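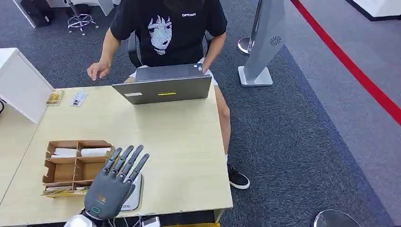 Rory Cairns holds that an operator who has never moved the arm by hand should not be permitted to record by remote control, and that the order of these two units ought to be reversed. The course retains the present order, for the reasons given under Section 3.

## Unit 3: Demonstration by Hand and by Remote Control

### 1. Two methods

In **hand guidance**, the teacher holds the arm and moves it through the task. The joints record the path directly. The teacher feels the weight of the arm, but the teacher's own hands may enter the camera view.

In **remote control**, the operator moves a glove or controller and the robot follows. The camera view stays closer to what the robot will meet when working alone. Small delays and a reduced sense of touch are the principal costs.

### 2. The tray exercise

Students will work at a desk with a divided cardboard tray. The task is to move one rolled item from an upper compartment to a lower one. Each demonstration begins with the hand raised and the fingers open.
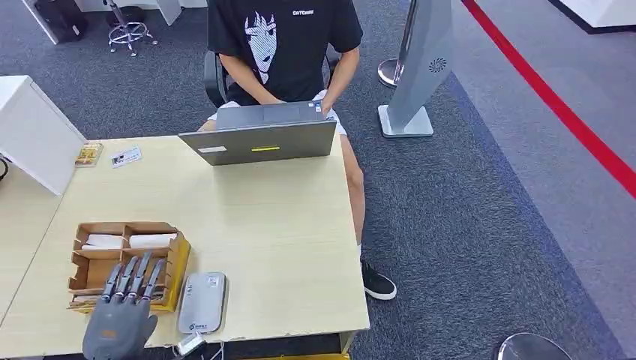

*Figure 2. Robotic hand with fingers raised at the divided tray; rolled items in the upper compartments.*

Demonstrations are to be saved in the Matik format. A dropped item does not void a recording; mark it as a failure and keep it.

### 3. Order of instruction

Remote control is taught first so that students learn to judge distance from the camera view. In the Plernach set, 188 of 2939 recordings were rejected, most of them for hesitation above the tray.

### 4. Before Monday

- Read Echevarría, chapter 3.
- Submit one page comparing the two methods for a task of your choice.
- Bring your Treseo login to the laboratory.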